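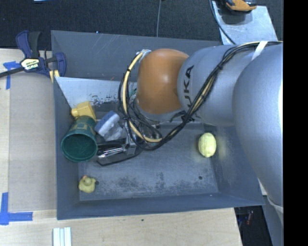 Figura 1. Celda de prácticas: brazo KUKA sobre la cubeta gris, con objetos variados para coger.

Robótica aplicada II. Apuntes del tema 6
Buenas prácticas en una celda de picking

Llegamos a mi tema favorito del curso. Hasta ahora hemos hablado de cinemática, de planificación y de agarre como problemas de papel, y ahora toca la pregunta que se hace cualquiera que monta una celda: ¿cómo la dejo preparada para que funcione mañana igual que hoy, y para que nadie se haga daño? Las normas ayudan mucho más de lo que parece en una primera lectura, que reconozco que es árida.

6.1 Qué documentos manejamos

ISO 10218, partes 1 y 2. La primera se dirige al fabricante del robot; la segunda, a quien integra el robot en una aplicación. Vosotros, al poner una pinza, una cubeta y un programa, hacéis de integradores. Leed la parte 2 con ese sombrero puesto.

ISO 12100. Evaluación y reducción de riesgos en general. De aquí sale el orden que usaremos todo el cuatrimestre: primero diseño seguro, luego protecciones, al final información al usuario. Un cartel no sustituye a una protección.

ISO/TS 15066. Robots colaborativos. Ojo, porque es la que peor se cita: lo colaborativo es la aplicación completa. Un brazo de fuerza limitada con una pieza cortante en la pinza sigue siendo peligroso.

Ficha interna Urrutia. La hoja de comprobación del laboratorio, que se rellena antes de cada sesión. Está en el campus virtual, carpeta Prácticas.

6.2 Cables y mangueras

Volved a la figura 1 y fijaos en el recorrido del mazo de cables negros: baja en diagonal por el brazo, se riza bajo la articulación naranja y hace un bucle a la izquierda, junto a una manguera gruesa de color crema. Ese bucle es un tema precioso para discutir en clase. Si lo hacéis corto, la muñeca tira de los conectores al girar; si lo hacéis largo, engancha el borde de la cubeta o se mete en el campo de la cámara.

Reglas del curso:
- Mover cada eje de la muñeca hasta sus dos límites, a velocidad reducida, mirando el bucle y no la pantalla.
- Sujetar el mazo a los eslabones con correas que no corten la cubierta. En la figura hay una blanca arriba a la derecha y otra clara más abajo.
- Declarar el mazo en el modelo de colisión como un volumen alrededor de la muñeca. El planificador Terorik solo conoce lo que le dais, y los cables no vienen en el modelo del fabricante.
- Revisar bridas y cintas cada 15 horas de funcionamiento y anotarlo en la ficha.

6.3 Fijar y marcar

Una cubeta que se desplaza 3 mm arruina una calibración estupenda. En la celda de la figura el borde izquierdo lleva una mordaza de barra, y la lámina de tono cartón que hay a ese lado tiene las esquinas izquierdas marcadas con cinta azul. Es una técnica barata y muy agradecida - la recomiendo siempre.

La mordaza también es un obstáculo. Sobresale por encima del borde, así que entra en el modelo de colisión igual que las paredes.

6.4 Elegir los objetos

Aquí se disfruta. Un pato de goma, un limón, un vaso verde oscuro volcado, una botella amarilla de plástico: formas y superficies muy distintas en una sola cubeta. Para un ensayo serio, el conjunto se escribe en una lista cerrada antes de empezar, con masa y dimensiones, y se repite sin cambios. En el protocolo Hilmont, que seguimos en las prácticas, son 40 intentos por configuración y se apuntan todos, también los fallidos.

Prestad atención a las paredes inclinadas. Un objeto pegado a la pared, como el limón de la derecha, deja poco sitio para el dedo de ese lado. Registrad la posición inicial, porque una tasa de éxito sin ella dice muy poco.

6.5 Antes de entrar en la celda

1. Robot detenido y en modo manual de velocidad reducida.
2. Mando en la mano de quien entra.
3. Parada de emergencia probada al comienzo de la sesión.
4. Pinza sin pieza, o pieza apoyada.
5. Nadie en el puesto de programación lanza trayectorias hasta oír «fuera».

Para entregar en octubre

Evaluación de riesgos de la celda Wusaneck según ISO 12100, en 15 páginas como máximo. Incluid al menos un peligro debido al mazo de cables y otro debido a la pinza, cada uno con su medida de reducción y el riesgo que queda después. Se valora muchísimo que hayáis ido a mirar la celda con calma. Las dudas, por el foro del tema 6.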